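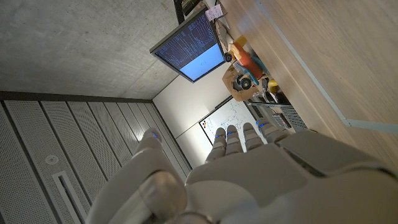
Figure 14. Perforated wall panels meeting a concrete ceiling, with round fixture and slot in white frame.

4.2 Cleaning and checking the panel wall

This section covers routine care of Vultel perforated wall panels in finished rooms. For panel replacement, see the Gelitton mounting guide.

Before you start

Clear the floor along the wall to a depth of 40 inches. Cover any wooden surfaces near the work area. Switch off room ventilation and wait until the air is still.

Procedure

1. Fit the soft brush head to the vacuum and set it to the lowest suction.
2. Start at the ceiling joint. Move the brush along the strips, in the same direction as the seams.
3. Vacuum the seams separately with the narrow nozzle. Keep the nozzle flat – a tilted edge can lift the strip.
4. Wipe marks with a damp cloth. Do not spray water or cleaner onto the perforations.
5. Clean round fixtures with a dry cloth only. Do not turn or pull the cap.
6. Brush the slots from one end to the other. Wipe the white frame last.
7. Check the joint between panels and ceiling for gaps. Record any gap on the Civik room sheet.

CAUTION: Do not push tools or wires into the slots. Parts behind the panel may be damaged.

CAUTION: Do not paint the panels. Paint closes the perforations and reduces sound absorption.

Note: Faint streaks on bare concrete are a normal part of the surface. Do not scrub them. Report a streak only if it feels damp or has spread since the last check.

Interval

Vacuum every 200 hours of room use. Carry out a full seam check every 2000 hours, or after any work above the ceiling. Replacement strips are ordered from Asfaw by room number and strip length.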